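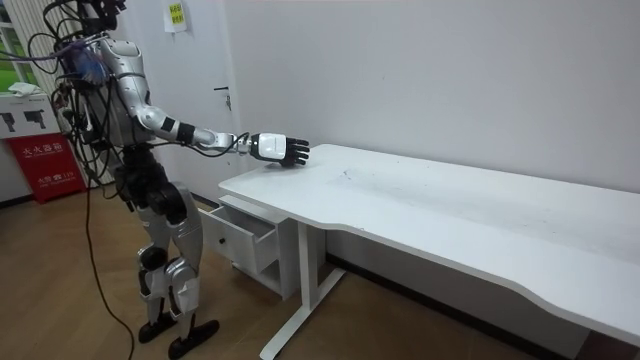
7/24/22 - Open day at Poltell

Back from Trarholm with sore feet and a free pen. I'd promised myself since May that I would go and see the thing for myself before saying any more rude words about it, so I went. Eight pounds to park.

They let us in a few at a time. I had expected a grand hall and got an office with a white desk, a drawer cabinet and a robot in silver plates like a knight who has been rewired by an amateur. Black cables all over its chest, and one long one trailing down its back to the floor. I asked the guide whether it could walk off without that. "In principle," she said. I have bought cars from people who said "in principle".

The hand is good, I'll give them that. Four black fingers and a thumb, held open over the desk, palm down, and I did catch myself looking at my own. The top drawer of the cabinet was open and had nothing in it. I asked who opened it and got a talk on Purnetti motors instead.

The leaflet says 80 per cent of household jobs within three years. Which jobs? Whose house? Ours has stairs and a dog.

Tea was two pounds and stewed. Robles are having their own open day next and I have put my name down, so I can't be that fed up.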